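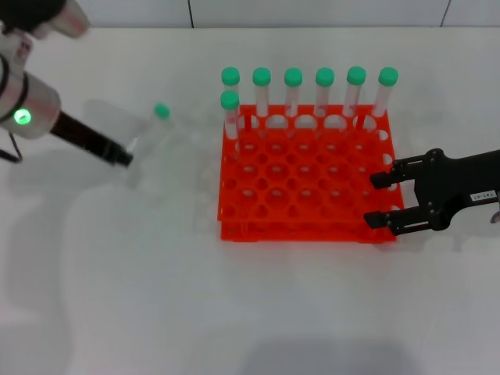
Does well water need to sit before I test it for hardness?
I have a drop-count kit and a private well. The pressure tank is in the basement and the softener comes after it. My last two results did not match.

Kiteck
Test it right after you draw it. Hardness drifts when a sample stands open, as carbonate can drop out on the walls of the container. Run the cold tap for 6 minutes first, and take the water upstream of the softener. If you must store it, fill the container to the top and cap it.

2 comments · Share

Plevilier
Kiteck covers the sampling. The other common error is volume. Most drop kits assume a fixed sample size, and reading the line at the top of the curved surface instead of the bottom changes the result. Hold the tube at eye level.

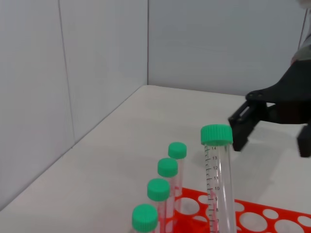
Graduated tube with a green screw cap.

Check the units as well. Some kits report grains per gallon and some report mg/L as calcium carbonate. One grain is 17.1 mg/L, so a reading of 278 mg/L is a little over 16 grains. Two results that don't match are sometimes the same result in different units – look at the card that came with the kit.

Share · 6 votes

Ondent
just buy strips, mine were fine

Comments
Başaran: Strips go in wide steps. Good enough to see if the softener has quit, too coarse to set it.
Kiteck: Agreed. Also check the expiration date on the reagent.
Ondent: mine said 100 every time so I left the softener alone
Plevilier: 100 what?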